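4. The Dish Rack as a Halfway Place

4.1 What gets set down next to the dishes 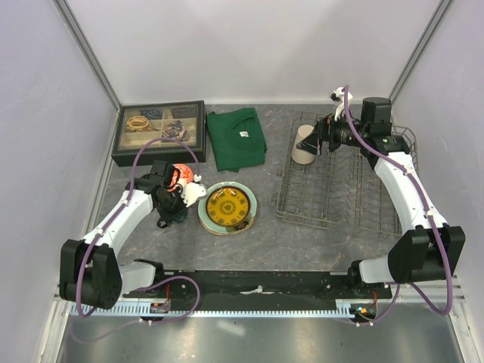

Figure 3. Tabletop with a dish rack, plates and a jewelry box. The red and orange patterned piece resembles a small decorated cup.

Section 3 dealt with cupboards, where most things already have a home and the diaries mainly record small departures from it. We turn now to the dish rack, which gave us the richest and by far the most enjoyable material in the Undow diaries. Kitchens in the Verkance sample differ a great deal in size, yet the rack plays much the same part in all of them. It is where washed things wait. How long they wait, and what joins them in the meantime, is the subject of this section.

Of the 41 households that kept a diary, more than 7 told us without being asked that they never fully empty the rack. We had expected to hear this from people with little cupboard space. It came just as often from people with plenty. One diary puts it nicely: "The plates live there now. I stopped putting them away when I noticed I was taking them out again the same evening." Entries like this one made us drop our first coding scheme, in which every item on a rack was marked either "drying" or "overdue." We replaced it with a plain record of where each item was written down in the morning and where it was written down at night, and the material opened up wonderfully.

Plates are the steady residents. They stand on edge, they take a known amount of room, and people rarely hesitate over where one should go. Cups are livelier. A cup can hang from a peg, sit upside down at the end of a row, or be balanced over something that is already there, and the diaries describe all of these, often in the same week. Small decorated cups travel farthest of all. They turn up on windowsills and beside the bed, they hold hairpins or spare keys for a while, and then they come back to the sink to be washed with everything else. A red and orange piece with a white swirl on it, such as the one in Figure 3, is just the kind of thing our diarists struggled to name. "Cup," "little pot" and "the bright one" can all stand for the same object within a single diary, and we kept the writers' own words in the transcripts wherever we could.

The jewelry box brings us to the second finding, and the one we are most excited about. When a surface holds dishes, it tends to hold other things as well, and those things are far from random. Rings and watches come off before washing up. They need somewhere to go, and the nearest flat spot will do. In a good number of homes that spot slowly turns into a fixed place with a container of its own — a saucer at first, later a box or a tin. Drying dishes and putting away jewelry look like separate chores on paper. In the diaries they run together, often in one sentence: dishes done, ring back on, box closed.

Neither chore is well served by the standard list of kitchen zones from the Drikaser handbook, which we used for the interviews. The handbook has a zone for wet dishes and a zone for dry ones. It has no zone for belongings that arrive with a person and leave with that person. We added one under the working name "hand things," and it proved useful at once. Watches, hair ties, hand cream and reading glasses all fell into it with very little argument between coders. Decorated cups were the hard case, since many of them serve as tableware on one day and as keepers of hand things on the next. We gave these a double code and counted them in both zones.

4.2 Order of clearing

How do people clear a surface where both sorts of things have gathered? Two patterns cover most of the entries. In the first, the small things go first. The cup or the box is dealt with, the surface is opened up, and the plates follow in one go. In the second, the plates are handled first, as a block, and the small things are left until there is room to think about them. We had guessed that the second pattern would be the common one, given how much space plates take up. The diaries lean the other way. Writers who started with the small things often mentioned a fear of knocking something over, and several named a particular cup they did not want to chip.

The order also shifts with the time of day. Evening entries are brisk and tend to stop once the rack is full. Sunday entries are longer, and they wander into shelves and drawers that had nothing to do with the dishes in the first place. We love these entries, though they are hard to code. One runs for 3 pages, starts with a single plate and ends with the writer sorting buttons.

A note on surfaces. Stone and stone-patterned tops came up more often than we had planned for in the interviews. Speakers said that veining and speckle make small items harder to spot, and that they like to keep rings and earrings in a box for this reason. The Nghiêm interviews, which were held in the kitchens themselves, contain most of these remarks. We did not test the claim. It would make a fine small study, and the material needed for it is already on most people's counters.

Section 5 follows the same households into the hallway.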